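Dos brazos, una mesa y muchas tardes

Ya estamos en la fase divertida! Después de meses de atornillar, desatornillar y volver a atornillar, los dos brazos del taller comparten mesa y hacen algo que se parece a trabajar. Quien lea este blog desde el principio sabe que en febrero yo todavía peleaba con la fuente de alimentación del izquierdo, así que déjenme disfrutarlo un rato.

Para quien llegue nuevo: el proyecto se llama Bedoya (por la calle donde está el taller, no le den más vueltas) y lo llevamos entre Maritza Castaño, Wilmer Ccori y yo. La idea es una pequeña estación de clasificación con dos brazos que saquen piezas de una bandeja y las pasen a otra sin chocar entre ellos. Nada que no exista ya en cualquier fábrica, pero hacerlo con brazos de segunda mano y en un local compartido con gente que repara bicicletas tiene su gracia.

Lo primero que cambiamos este mes fue la disposición. Antes teníamos las bandejas repartidas por donde cabían y cada prueba empezaba con una discusión sobre si la roja estaba en el mismo sitio que ayer. Ahora van en fila y siempre en el mismo orden: azul, roja, transparente. Wilmer hizo una plantilla de cartón para colocarlas y con eso se acabaron los errores tontos de posición. Me da un poco de vergüenza el tiempo que perdí ajustando parámetros cuando el problema era que alguien había movido una bandeja dos dedos.

Lo segundo fueron las pinzas. Cada brazo lleva una distinta, y al principio yo quería unificarlas. Maritza insistió en dejarlas así y tenía toda la razón. La del izquierdo es paralela y va muy bien con los cilindros, que tienen el lado recto y se dejan sujetar sin drama. La del derecho tiene dos dedos articulados y perdona mucho más si la pieza no está exactamente donde uno cree. Para los objetos con forma de botella es una maravilla - se acomoda sola al contorno y el agarre sale firme aunque entre un poco torcida.

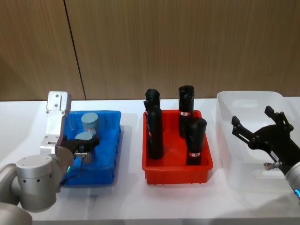 Con el software la cosa va más despacio, aunque va. Tenemos una rutina por brazo y encima un programita que llamamos Gravon, que decide quién se puede mover y quién espera. La primera versión era brutalmente simple: mientras uno trabaja, el otro se queda quieto. Funcionaba, pero mirar aquello era como ver a dos personas muy educadas delante de una puerta. La nueva divide la mesa en 3 zonas y solo bloquea la que está ocupada, de modo que pueden moverse a la vez siempre que no quieran entrar los dos en la misma.

La primera noche con las zonas activadas hicimos 31 ciclos seguidos y fallaron 2, los dos por la misma razón: el brazo derecho soltaba la pieza demasiado arriba y se volcaba al caer. Bajé la altura de suelta 19 milímetros y desde entonces no lo ha repetido. Me fui a casa a las once y media con una sonrisa tonta y sin cenar.

Me queda pendiente el cableado. En el izquierdo hay un cable que cuelga más de lo que me gustaría y ya se enganchó una vez en el borde de una bandeja. Probé con bridas y quedó tan tirante que limitaba el giro de la muñeca, así que las corté todas. Alžběta Vaněk, que nos escribió desde otro taller con un montaje parecido, recomienda dejar una vuelta amplia y sujetarla solo en un punto, bien arriba. Lo voy a intentar esta semana con velcro, que al menos se quita sin tijeras.

También quiero pelearme con los reflejos. La mesa es blanca y bastante brillante, y los colores de las bandejas tiñen un poco la superficie alrededor, lo suficiente para confundir a mi detección por color cuando pongo el umbral bajo. De momento lo he subido y listo, pero me gustaría probar una lámina mate. Si alguien ha usado alguna que aguante el roce de las bandejas, por favor, los comentarios están abiertos!

En la próxima entrada subo el código de las zonas, en cuanto limpie los nombres de las variables. Hay una que se llama "espera_tonto" y Maritza ya me ha dicho que así no se publica nada.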